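Condensate drain: glue or dry fit?

vbarbier
The Fladus manual says to cement every joint on the drain. Mine clogs each May. Can I leave the trap dry fit?

hug_tessier
Cement the horizontal run and leave the trap dry. No pressure in that line.

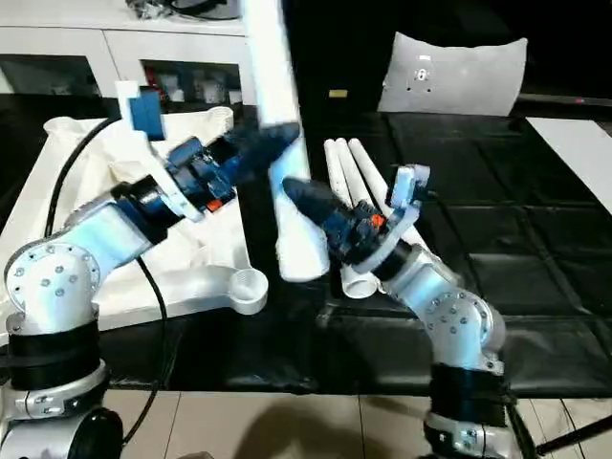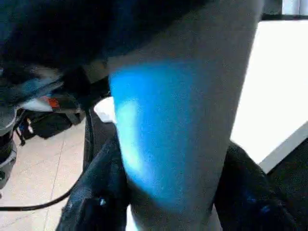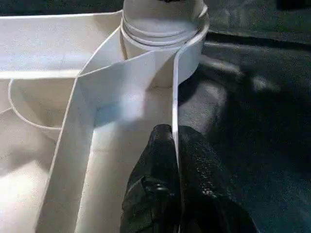 Slope matters more -- 2 percent is what I use.

coste_c
Disagree on the dry trap. On a negative-pressure coil it pulls air and the pan backs up. Use a threaded union.

hug_tessier
Mine has run 8 years dry. Positive side, though.

vbarbier
Negative side here. Union it is.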